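Home | Notebook | People | Archive | Log in

Notebook: comment coding, round 2 (March)
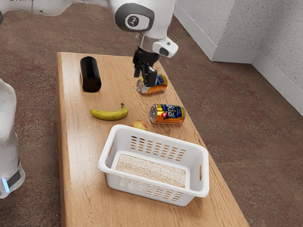
Started 8:40, Gijs already in. Picking up where the last entry stopped, i.e. the codebook argument. Sample is 700 comments pulled from under 12 family clips, the kind where a parent films the kid doing something and the whole thing goes round the apps for a few days. We want to know what people are angry at when they're angry. Parent, kid, the platform, each other.

Clip list is frozen now. Please don't add any more, Toon. I know the bike one is good.

Codes as of this morning:

BLAME-PARENT
BLAME-CHILD
BLAME-FILMING (new, split off from parent)
DEFEND
OWN-STORY
TAG-ONLY
JOKE
OTHER

So 8. Toon wanted a separate one for religious comments, Gijs against. Left it in OTHER with a note in the memo column, can split later if it gets big.

BLAME-FILMING is the one that took all the time. "Put the phone down and help him" - is that the parent or the filming? We said filming. "What kind of mother posts this" - filming as well, becasue the complaint is about the posting. "What kind of mother" with nothing after it goes to parent. Wrote that into the codebook with the three comments as they stand, usernames taken out.

OWN-STORY is much bigger than I expected. People see a dad shouting in a kitchen and write eleven lines on their own dad. Some of these are hard going. Gijs took a break after the birthday cake clip and I think we should all feel free to. Not doing more than an hour of that clip in one sitting, please put it in the shared notes if you agree or don't.

10:15. Export from Najjar came through but the replies are flattened again, so a reply looks the same as a top-level comment. Same problem as in round 1. Toon wrote to them, no answer yet. Workaround: sort by thread ID, then time, then eyeball it. Slow. If somebody can script this I'll buy lunch.

Also emoji are coming out as boxes in the sheet on my machine, fine on Gijs's. Don't code anything that is only boxes, flag it and leave it for him.

Double coding. Toon and Gijs each did the first batch blind, then we compared. Agreement fine on TAG-ONLY and DEFEND, bad on JOKE. Toon reads nearly everything as sarcasm. Example, under the swimming lesson clip: "father of the year right here". Toon says JOKE, Gijs says BLAME-PARENT. I'm with Gijs. Rule now: if the joke has a target, code the target. JOKE only when you could take the comment away and no one in the clip would care.

Toon Verschueren to recode his JOKEs before we compare again. Gijs Van Hecke to go through his own BLAME-CHILD, there were a couple in there where the "kid" being blamed was the older sister who was holding the phone. She is a child too, so strictly the code holds, but I want it in the memo.

Lunch. Ate at desk.

13:20 Ethics stuff. Form asks if the comments are public. Yes, technically. But 2 of the clips have since been taken down by the families and the comments went with them, so ours is the only copy we know of. Kept them for counts, will not quote from them in anything that leaves the room. Check wording for the form. The old Linier form had a paragraph on deleted material that was good, must be on the shared drive somewhere, I looked in Forms and Forms_old and it's in neither.

No screenshots of the kids in slides. None. Not blurred either, people recognise a living room. If a slide needs something use the text of a comment, reworded.

Stosari want a one-pager on how fast the tone turns after a clip gets picked up by a bigger account. We can't say much on that with the current sample, the timestamps are rounded to the day for the older clips. Could do it for the newest ones only. Told them end of month and now regret it.

Trindotcombe transcripts (the parent interviews) still not in. Chase. Without them the second half of the paper is just us guessing what the parents thought.

15:00 ish, tried the new codebook on a fresh batch, all three of us out loud. Went better. Sticking points:

- comments to the kid directly ("you dance great buddy"). DEFEND? Nobody is being argued with. Left as DEFEND, not happy.
- people fighting in the replies about how they would raise a child they don't have. OTHER, with memo "fight".
- copy-paste comments, same text under several clips. Code once per clip, flag dupe.

To do:
recode JOKE (Toon)
memo on older sibling (Gijs)
thread script, anyone
find Linier paragraph
mail Trindotcombe again, nicely
codebook v4 on the drive, DELETE v3, two people still had v3 open today and one of them was me

Left 17:30. Sheet is saved as round2_merged, don't sort it without copying frist.

Filed under: Notebook, Social media, Family & parenting

We use cookies to remember your login and count visits. Accept | Manage settings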